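Clatholm Arts Center Newsletter
Studio Programs

Summer Printmaking Course Opens for Registration

The Clatholm Arts Center is pleased to announce that registration is now open for its summer course in relief printmaking. The course will be taught by Qiuyue Duan, whose linocut prints of the harbor at Cliltport were shown in the center's main gallery last winter. Classes will meet in the second-floor studio throughout July, with separate morning and evening sections.

Relief printing is among the oldest methods of making a picture more than once. The artist cuts away the parts of a block that are to stay blank, rolls ink over the raised surface that remains, and presses paper against it. Students will begin with a small block and a single color. In the second half of the course they will move on to a reduction print, in which the same block is cut and printed again for each new color, working from the lightest to the darkest.

The course is intended for adults and for students aged 17 and older. No earlier experience is required. Participants who have taken a previous printmaking class at the center may work on a project of their own choosing, and Ms. Duan will set aside time in each class to review their progress. Drawings should be brought to the first class at the size of the finished print. A simple subject with strong areas of light and dark is recommended. Lettering must be drawn in reverse.

Enrollment is limited to 36 students across both sections. Current members of the center may register at the reduced rate. The fee covers ink, paper and up to 6 blocks per student, along with use of the presses during class hours. Cutting tools may be borrowed from the studio cabinet and must be returned at the end of each class. Students who prefer their own tools are asked to label the handles.

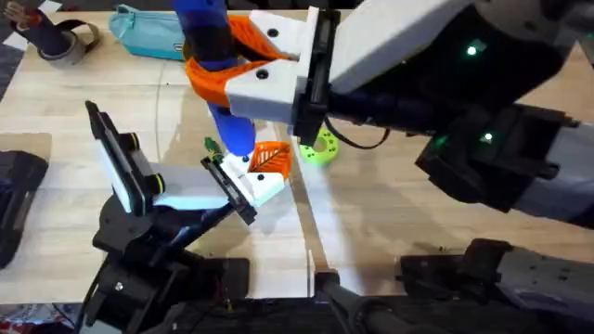 Finished work may be submitted for the Mac Mathúna Print Exchange, which the center will host for the second year. Each entrant contributes an edition of prints on a shared theme and receives a set made by the other participants. The theme this year is "Shoreline." Editions must be signed and numbered in pencil, and should be interleaved with clean tissue before delivery. One print from each edition will be kept for the center's permanent collection.

Registration forms are available at the front desk and should be returned to Teresa Dunne, Studio Programs. Applicants should state which section they prefer and whether they can attend the other if their first choice is full. Requests for financial assistance may be attached to the form and will be handled in confidence. The studio closes at 9 p.m. on class evenings, and all prints left on the drying racks must be collected by the end of August.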